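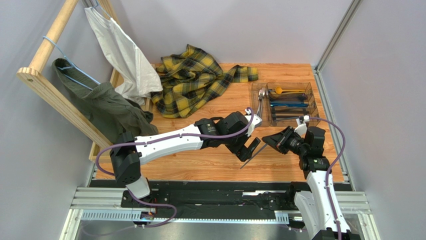
The Plavden Garment Rack is intended for entryways, guest rooms, and small shops where a built-in closet is not practical. Coats and jackets hang from a round wooden dowel, which accepts ordinary wire, plastic, or wooden hangers. A jacket on a light-blue wire hanger, as on the pine rack shown, needs no special hook or adapter. The pale wood is left unfinished and may be oiled, stained, or painted by the customer.

Jumby Home Furnishings supplies the rack flat, with hardware and printed instructions. Two adults should carry out assembly. Bolts should be checked after the first month of use and tightened as needed — a hex key is included.

Specifications
Item number: 466
Height: 171 cm
Width: 93 cm
Maximum load: up to 20 kg, evenly spread
Use: indoor only

Care
Dust with a dry cloth. Do not place the rack against a heater.

Replacement dowels may be ordered from the Escobedo parts counter. Please quote the item number with all requests.

Page last revised 05/12/2023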